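Corley Street Toy Library
Notes from the July planning meeting
July 7, 2020
Present: Adel Ouazzani, Fidelina Tello, Berwyn Gronow, Tekle Beyene, and me (Albertina Prata, taking notes again because I brought the good pen)

We got going late since Berwyn had the wrong door code. June notes were read and okayed, with one fix: the puzzle swap was at the Tilberg branch, so sorry to everyone who drove to Gwilliam Hall.

Money first. We have $3000 left for the year, and Fidelina would like us to stop treating that as a big number. Rent takes a good bite of it. I said I'd hold off on the new label maker (sniff) until fall.

Then bins, which ate up most of the evening! The old cardboard boxes are going, we all agree on that, and the question was whether to go with the yellow plastic ones for all the building sets. I love them. The corners are rounded, the rims are nice and thick, and they sit right up against each other so small bricks have less of a gap to vanish into. They do pick up scuffs and fine scratches on the bottom, and I don't mind that one bit for something kids are going to dig around in.
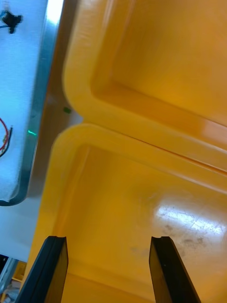

Tekle wasn't sold on having every bin the same color, and wondered how a four-year-old is supposed to know which one the train track goes back in. He'd like picture cards tied on, or a second color for the wheels and track. Adel thought cards would get chewed. We went back and forth on this for ages and I'll admit I lost the thread for a while and ate a cookie.

What we settled on: yellow for everything, cards taped to the shelf edge, and we look at it again after a month of real use. Motion by Fidelina, seconded by Adel, Tekle voted yes but wants it written down that he still likes the two-color idea. Written down, Tekle!

Wiping: bins get wiped out at closing, soap and water only. Adel is making the sign.

Borrowing: limit stays at 16 days. Berwyn asked for 30 over the summer and it didn't pass.

Sendeck trip: 35 sets to pack for the loan visit. Berwyn is driving, I'm packing, and I need grown-up help with lifting.

Still open: who has the spare shelf key?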